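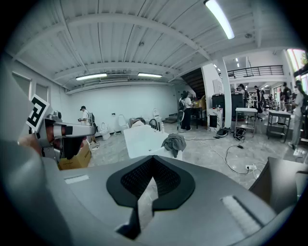 Under the white beams of the workshop in Mallotdale.

FOR RELEASE IN AUGUST

Purnham moves its sewing machine repair business to Mallotdale and starts a mail-in service called Fendis

MALLOTDALE – Hi, I'm Bok-nam Na, and I own Purnham. I've been fixing sewing machines for most of my working life, and until this summer I did it in the back half of a dry cleaner's, with a curtain between me and the pressing equipment. We've now moved! Our new place is a 3,520-square-foot building on the north side of Mallotdale, and starting this month we're taking in machines there from anybody who wants to bring one.

I was told a press release should be written as if somebody else were talking about me. I tried it and it sounded like my dentist's newsletter, so you're getting it from me directly.

What we do hasn't changed. We clean, oil, time and repair home sewing machines, sergers and a good number of old straight-stitch machines in cabinets. We'll look at industrial machines too, but please call first so we can talk about how you're getting it through the door (and whether the table is coming with it, and who's lifting). We don't do embroidery machines with touch screens. I've referred those out for years and I'm going to keep doing it.

Last year we repaired 2,915 machines, which is the most we've ever done and more than I'd like to do again in a space that size. People were waiting six weeks in the fall for a basic tune-up. If you make Halloween costumes, six weeks in the fall is no good to you at all, and quite a few of you told me so. I heard you – a couple of you I heard from the parking lot.

The extra room means we can keep machines on the bench while we wait for parts instead of boxing them up and digging them out again. We expect to get a regular tune-up back to you in eight working days. Repairs that need parts will take longer, and I'll give you a date when I know what's wrong and not before.

Now for the new part. Fendis is our mail-in service, and it's for people who live too far away to drop a machine off. You send us a message, we send you a carton with foam cut for your type of machine, you pack it up and ship it to us. We call you with a price before we touch anything beyond the inspection. The inspection costs $20, and that comes off the bill if you go ahead with the repair. If you don't, we pack the machine back up and return it to you, and all you've spent is the inspection fee and the postage.

Fendis is run by Ji-hoon Sun, who joined me four years ago and is much better at boxes than I am. I asked him for something I could put in this release and he wrote it on the back of a parts order:

"Most of the damage I see on shipped machines is from the foot pedal. People tuck it in next to the machine and it bangs around in there the whole trip. Wrap it by itself. Take the needle out. Take the spool pins off if they come off. Please don't use packing peanuts, I will be picking them out of the bobbin case until Christmas."

I'd add one thing to that, which is to tape a note to the machine telling us what it's doing. "Broken" is a start, but "skips stitches on denim" or "makes a grinding noise when I wind a bobbin" gets us there a lot faster. If it only happens with one kind of thread, put a bit of the thread in the box too. A scrap of fabric with the bad stitching on it is even better.

Speaking of thread, we've also agreed to stock the full Danzer line at the front counter. It's a good plain polyester in 60 colors, and it's what we already use for test stitching on the bench. I've been asked for years to sell it by the spool and I never had a shelf to put it on. There will also be needles, bobbins, belts, bulbs and feet. If you need a bobbin and aren't sure which one, bring the old one along. A lot of them look the same and aren't, and the wrong one can jam up a perfectly good machine.

We'll also have evening classes on looking after your own machine, once we've unpacked the chairs. I'm planning to teach the first few myself. We'll cover threading, tension, cleaning out lint and oiling the machines that are meant to be oiled (plenty of newer ones aren't, so bring your manual if you've got it). You bring your own machine and you do the work with your own hands. Classes start at 6:30 p.m. and run two hours, and I'll put the dates on the door and on our website as they're set. I'd like to keep the groups small enough that I can get around to everybody twice.

A few things people have been asking me at the old place:

Are you keeping the old shop open? No, it's closed. If you left a machine with us there, we have it in Mallotdale with your ticket still tied to the handle.

Are prices going up? The tune-up price is staying the same through the end of the year. Parts cost whatever they cost us to get, plus a small markup, and that's how it has always been.

Do you buy old machines? Sometimes, mostly for parts. Send a photo and the model number before you drive over with it. I hate having to turn somebody away who has just carried cast iron across a parking lot.

Can I park out front? Yes, and there's a ramp by the side entrance that's easier if you've got a cabinet model. Ring the bell there and one of us will come out and give you a hand.

We open at 9 a.m. and close at 5:30 p.m., and for the first month we're staying open until 7 p.m. so people can stop in after work. There'll be coffee. Come in even if your machine is running fine, and if you've got a quilt you finished on something we fixed, I'd love to see it!

About Purnham

Purnham repairs and services sewing machines for home sewers, schools and small clothing makers. The company is owned by Bok-nam Na and is based in Mallotdale. Fendis is its mail-in repair service, managed by Ji-hoon Sun.

Press contact

Bok-nam Na, owner, Purnham, Mallotdale. Mornings are best for phone calls. For questions about shipping and Fendis, please ask for Ji-hoon Sun.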